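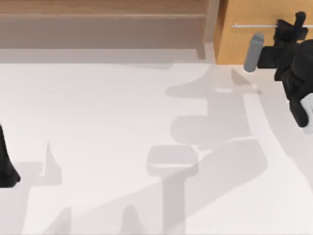
Figure 3.1 A pale tabletop in front of wooden cabinets.

Chapter 3: Shadows and Where They Come From

I grew up in Rakenach, a small town with one very tall grain tower, and on summer evenings I could stand on our back step and watch the tower's shadow slide over the school, then the bakery, then us. By seven o'clock my mother had to turn the kitchen light on! I didn't know any optics then, but I knew which houses got dark first, and that's a decent place to start this chapter.

In Chapter 2 we drew light as straight lines, or rays. A shadow is the region those rays can't reach when something solid blocks them. If the lamp were a single tiny point, every shadow would have a crisp edge, like paper cut with scissors. Real lamps have some width (the sun does too, even from that far away), so part of the light leaks in around the sides. 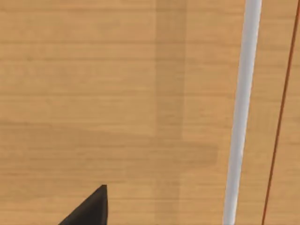
Physicists have two names for the parts of a shadow. The umbra is the part where the source is completely hidden, and the penumbra is the rim where you'd still see a piece of it. Look at the darker band running from top to bottom over the wood in Figure 3.2, a little right of center, and notice how its edges blur. You can still follow the grain through it, too, so some light is getting to the wood even there.

Before you read Section 3.1, try this at home. Hold a pencil 2 inches above a sheet of paper under a desk lamp, then raise it slowly to 30 inches and sketch what the edges do. Keep the sketch, we'll need it for the Bivell lighthouse problem.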